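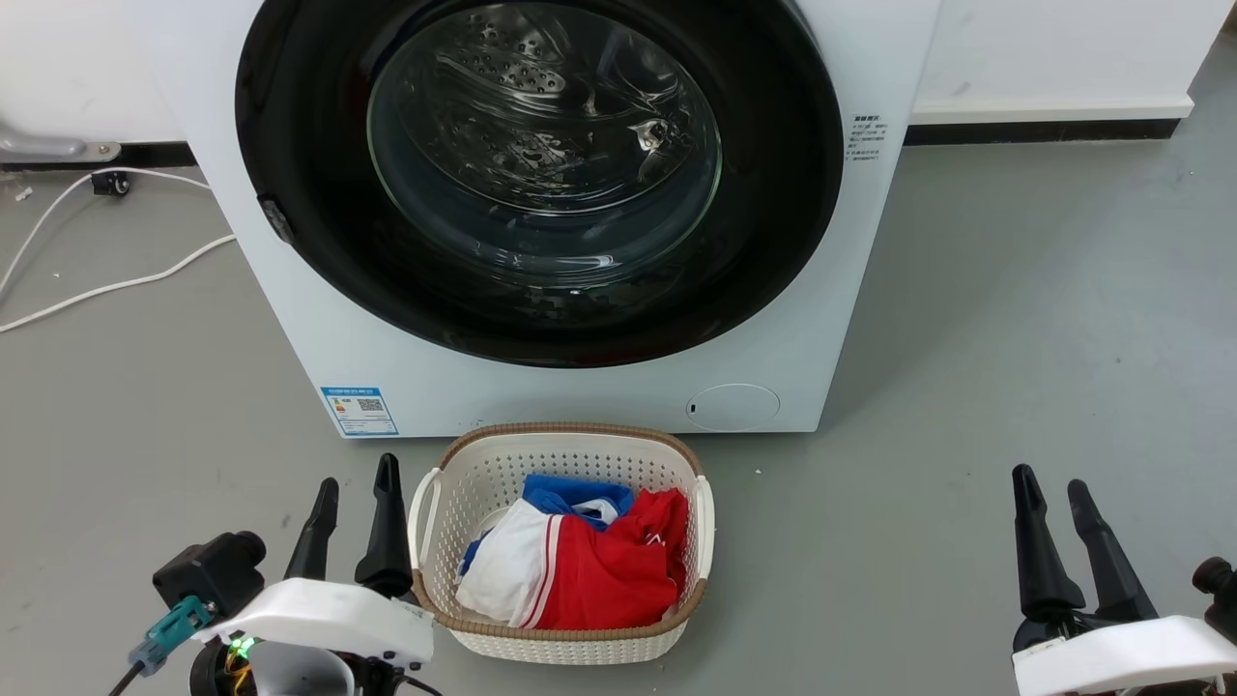 Halldóra Kirkegaard did not believe in the quick wash. She had said so to the letting agent, to her sister, and to the man from Prosser who came to level the machine and who had, in her view, levelled it towards the door.

"Twenty-eight minutes," she said. "What can anything do to a football shirt in 28 minutes?"

Imtiaz Cassim, who had the room across the landing and half of the shirts, said it got them wet and then it got them less wet, and that had always been enough for him.

"That's rinsing."

"There's soap in it."

"You've put soap in it. Whether the soap gets anywhere is another matter."

They were standing in the utility room at the back of the flat, which the agent's particulars had called a laundry. Halldóra had kept the particulars. She had kept them in a folder along with the inventory, the gas certificate and a leaflet for a washing powder called Vurkton, which promised in green lettering to lift what others leave. She had written "lift it where?" beside that in biro and had meant to post it back to them.

The kit belonged to Wustmont Wanderers, under-elevens, and it came home with whichever of them had lost the argument in the car park. This week they had both lost. Imtiaz coached. Halldóra had agreed in June to do the lifts and had found, by the end of August, that she was also doing the oranges and the washing and the letter to the parents about shin pads. The letter was still stuck to the fridge. It said 8/30/24 at the top, because Imtiaz had typed it on his work computer and his work computer thought it was in Ohio.

"Thirtieth of August," she had said when she saw it. "Or there's a month I haven't been told about."

"They'll know what it means."

"Colin's mother won't."

Colin's mother hadn't. She'd rung twice.

Now Halldóra crouched and put her head most of the way into the drum. She did this before every load. Her grandmother had done it, and her grandmother had once found a wedding ring that way, though it was nobody's in the family and it turned her finger green.

"Anything?" said Imtiaz.

"It smells of pond."

"It smells of drum."

"Have you ever opened the filter?"

He looked at the round flap down by the floor as if it had been put in that morning. "I thought that was for the engineer."

"It's for you. It's for whoever lives here. There's a page on it."

"Have you opened it?"

She had not opened it. She had read the page, which told her to have a shallow dish ready and then told her nothing about how shallow, and she'd formed the opinion that whoever wrote it had never opened one either. She stood up again and wiped her hands down her trousers.

"The last people had a machine from Grollis," she said. "Same shape. Mrs Ashby downstairs told me it walked."

"Walked where?"

"Out from the wall. She heard it going across the floor over her bed. In the end it was up against the door and they couldn't get in to turn it off."

"Mrs Ashby told me there was a badger in the bins."

"There may have been a badger in the bins."

He laughed and got hold of the first shirt, a red one with the white stripes, and held it up by the shoulders. It was a small shirt. They all looked enormous on the pitch, running at you, and then you had one in your hands and it would hardly have gone on a cushion. There was a long smear down the front that might have been grass and might have been the chocolate spread Dev had brought to half time in a jar, with a spoon.

"That'll come out," said Imtiaz.

"You say that every time."

"It does every time."

"It goes pale. Going pale is a different thing. I've been looking at that mark on the back of number six since we started, and it's only got shyer."

She had tried things. She had tried vinegar, because a woman on the radio swore by it, and the shirts had come out with the marks on and smelling of chips. She had tried bicarb. She'd tried leaving them out overnight on the line for the dew, which her sister said was an old Danish method, and when she asked where her sister had got that from it was off the side of a tote bag. There was also the Vurkton, a box of it, at the back of the cupboard. She had bought it purely so she could be sure.

"Well, we could use the long one," Imtiaz said. "The cottons. If you're that worried."

"How long is the long one?"

He leaned over the dial. "It doesn't say. It's got a little picture of a flower."

"That's not cottons."

"Cotton is a flower."

"Cotton's a plant. It has a flower. That'll be something for curtains." She moved him out of the way with her hip and looked for herself. There were more pictures than she remembered. One of them was a feather and one of them was, as far as she could tell, a small gate. "Who decides these? Who is sitting in a room and thinks, gate?"

"Halldóra. They need them for ten o'clock."

"I know what time they need them."

"It's gone eight."

She looked at the basket, and at the dial. The long one, whichever it was, would run well past supper, and then there was the drying, and the radiator in the hall had opinions of its own. She thought of them all lined up in wet shirts in the wind at the bottom end of the recreation ground, with Colin's mother writing it down.

"If it comes out the same," she said, "I want it noted that I said."

"I'll put it in the letter."

"With the date the right way round."

He was already pushing the things in, red ones and white ones together in handfuls, and something blue that she was fairly certain was his own and had no business there. She let that go. She fetched the box from the back of the cupboard and read the side of it again, all of it, including the address, and then she measured out exactly what it asked for and not a grain over.

The door clicked. Nothing happened for long enough that she drew breath to say something, and then the water came in.

"There," said Imtiaz.

"That's only the water," said Halldóra, and she went and got a chair.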